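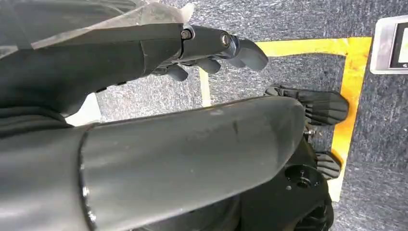
Yellow floor line: tape or paint, and how to stop plastic film dragging on it?

Eleri Pritchard
Candley, posted in Floors and Surfaces

We have a yellow line on the floor marking the edge of the work area. It needs renewing along its full length, 388 metres in total across the building. The floor is speckled gray carpet. The present line is Jistach vinyl tape and it lifts at the ends, mostly where covers made of thin plastic film get pulled across it. The film catches on the raised edge and either the tape comes up or the film tears. Would paint be better? The floor can be out of use from Saturday evening for about 18 hours.

3 replies

Undia
Paint has a lower edge than tape, so film is less likely to catch. Sealed concrete is the difficulty. Most floor paints need the sealer abraded first, otherwise the line flakes. Mask both sides, abrade with a medium pad, vacuum, wipe with solvent and let it dry fully. Apply 2 thin coats. Pull the masking while the second coat is still soft, or it leaves a ridge of its own. Check the cure time on the tin against your 18 hours. Many two-part paints can be walked on by then but won't take wheels or dragging for several days.

gridline_tom
just use better tape

P. Zheng
If the paint cure is too long for you, tape can be made to work. Choose one with bevelled edges. Round off the corners at each cut end with scissors, butt the joints and don't overlap them. Go over it with a weighted roller. Old adhesive has to come off completely before the new tape goes down.

As for the film, fold it up before moving it. Loose sheet trailing on the floor will find any edge, painted or taped, and it's a slip hazard as well.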